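How to Find a Cable Snag on a Two-Arm Robot

By Ea Hviid

Most faults we get called about turn out to be cable faults. The arm stops partway through a reach, the controller reports a following error or a lost gripper, and someone swaps a motor that had nothing wrong with it. This page covers how we check for a snag at Stenent before any part comes off the robot. It applies to any pair of light arms with the gripper cable run on the outside.

The case I will use is our own. One arm dropped its gripper connection 3 times in one afternoon, always on a long reach. The log showed error 683 each time. Troels Kirkegaard wanted to replace the wrist board. The board was fine.

Step 1. Stop and make it safe

Press the emergency stop. Do not use the software pause, as a paused arm can still push. Support the arm by hand if yours has no brakes, then switch off power at the wall. Keep your fingers out of the gripper until the power light is off.

Step 2. Look at the cables before you move anything

Leave the arms where they stopped. Follow each cable from the wrist to the base and look for tight bends, shiny spots in the jacket and places where the loop can drop over something.
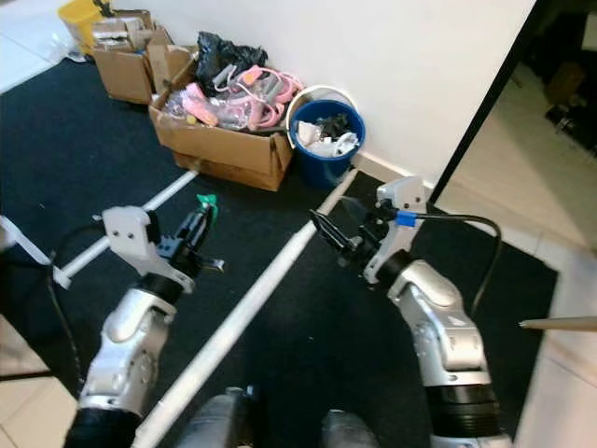
Both arms over the mat, with the cable on each side and a blue clip at the right wrist.

A loop needs enough slack for the longest reach, and any more than that will find something to catch on. Check the clips too. A clip should hold the cable without pinching it, and you should be able to turn the cable inside it with two fingers.

Step 3. Check what is within reach

With the power still off, note everything a loop could hook: box flaps, chair backs, poles, handles. Boxes are the worst, because an open flap sits at just the height where a loop swings past.
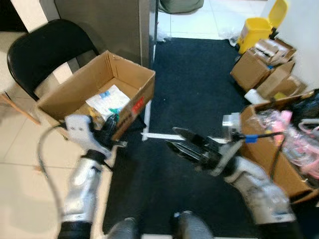
3 min read

Move the arm by hand through the failed reach, slowly, and watch the cable instead of the gripper. Have a second person watch from the side. Madalena Antunes did this for us and saw the loop go tight well before the arm was fully out. The plug at the wrist was taking the load, and that was the whole fault.

If your arm cannot be moved by hand with the power off, skip this and do it in step 5 at low speed.

Step 4. Check the view from the wrist

If you have wrist cameras, go back through the recordings from before the stop. Look for any thin line in the picture that should not be there. On a crowded table it is easy to miss.

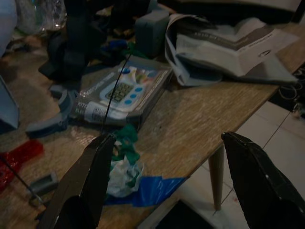
Wrist view of the table. A thin black cable hangs across the toy package.

Go one picture at a time. A line that stays put while the arm moves is usually your own cable or something stuck to the gripper. A line that shifts with the table belongs to the work area, and you can clear it away.

Step 5. Reroute and test

Unplug the wrist connector and check the pins. Replace the cable if the jacket is cut. Clip the new run close to the arm, leaving the slack at the joint that bends most.

Power up, keep one hand on the stop button, and run the failed reach 7 times at low speed. Nobody should be inside the reach of the arm while it runs under power. 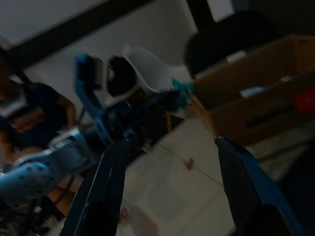 If all the runs pass, go to half speed and repeat, then go to full speed. If the error comes back at any point, stop and return to step 2. Do not raise the following error limit to get past it. Grímur tried that on an older pair of arms and pulled a connector off its board.

Write down what you found and where the clips ended up. Ours are marked with a paint pen, so a missing one shows at the morning check.

Last updated December 30, 2021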